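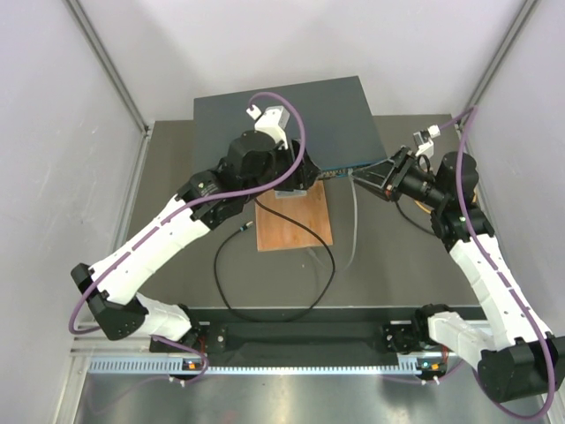 Both arms over the gray box, purple cables up top and one black cable taking the scenic route across the table.

Tue 30 June

So I finally wrote down our house rules for the two-arm cell! Syfiqah (sorry, Syafiqah, I type too fast) has been asking since I started on the Zurnen project, and the list on my phone was getting silly.

Rule one is cables. Anything that moves with an arm gets a loop big enough for the full reach, and you run that reach at slow speed before you trust it. Anything lying on the table gets routed or taped before we hit start. I break this one the most, and yes, I can see that black cable too.

Rule two, only one person holds the pendant, and that person says "moving" out loud. Rizal thinks it's goofy. He still does it.

Rule three is speed. New program, new part, new gripper finger: 25 percent for the first 2 runs, both arms, no exceptions (even if it's Friday and you want to go home).

Also, write the program number in the log. We spent almost a whole morning hunting for 3935 because it was saved under "test new new".

I still need something on who can clear a fault when both arms are close together. If your shop has a good rule for that, leave it in the comments and I'll steal it.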